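Capítulo 8
A dobra e o empilhamento de toalhas

Objetivos do capítulo
Ao terminar a leitura, o aluno deverá saber preparar a superfície de trabalho, escolher a dobra conforme o destino da peça e reconhecer uma pilha mal assentada antes de a levar para a prateleira.

8.1 O lugar da dobra no serviço de rouparia

A dobra é a última operação por que a toalha passa antes de ser guardada. No capítulo anterior tratou-se da secagem e da separação por tamanhos; parte-se agora do princípio de que as peças chegam à mesa secas, sem fios puxados e já agrupadas.

Na Residencial Kashindye, que serve de caso de estudo nesta parte do manual, a rouparia trata 396 toalhas por semana, das quais quase 20 são postas de lado para remendo ou para panos de limpeza. Natália Mikuš, responsável pelo setor, introduziu em março uma regra simples: cada tamanho tem uma só dobra, e a dobra está desenhada na parede. Até então, cada turno dobrava à sua maneira e as pilhas tinham de ser refeitas quando mudavam de prateleira.

8.2 A superfície

A mesa deve ser lisa, clara e mais larga do que a toalha aberta. Uma superfície clara deixa ver pelos, linhas soltas e manchas que escaparam à lavagem. A altura certa é a da anca de quem trabalha – mesas mais baixas obrigam a curvar as costas, e o cansaço nota-se nas últimas peças do turno.

Antes de começar, passa-se um pano seco pela mesa e retira-se tudo o que não faz parte da tarefa.

8.3 Dobra em terços e dobra em quartos

A dobra em terços usa-se nas toalhas de rosto e nas de banho destinadas a prateleira estreita. Estende-se a peça, leva-se um dos lados compridos até dois terços da largura e cobre-se com o outro. Depois dobra-se ao meio no sentido do comprimento e, se a prateleira o pedir, outra vez ao meio.

A dobra em quartos é mais rápida e dá um volume mais baixo. Serve para as toalhas de mãos e para os tapetes de banho finos. Em ambos os casos, o lado da dobra fica voltado para quem abre o armário e as bordas soltas ficam para dentro.

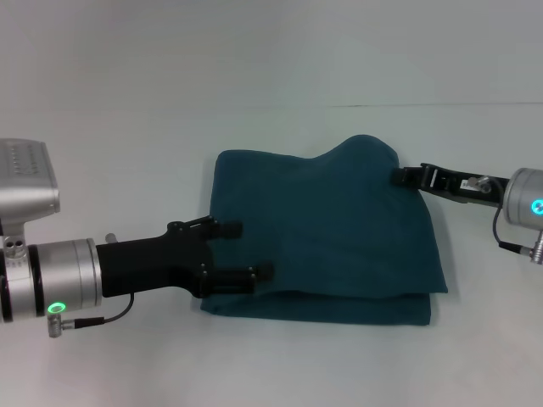

Os tecidos felpudos guardam ar entre as camadas e raramente ficam planos à primeira. Quando a camada de cima forma um alto junto a uma das bordas, alisa-se com a palma da mão, do centro para fora, sem puxar pelos cantos. Se a camada de baixo continuar à vista, abre-se a última dobra e acerta-se a borda. Não é preciso recomeçar do princípio.

Um desvio pequeno numa só peça tem pouca importância. Repetido numa pilha inteira, inclina-a para um dos lados – Bakari Makokha, do turno da manhã, alterna por isso a orientação das peças mais grossas.

Termos a reter: dobra em terços, dobra em quartos, lado da dobra, borda solta, assentamento da pilha.

A secção 8.4 trata da altura das pilhas e da etiquetagem das prateleiras.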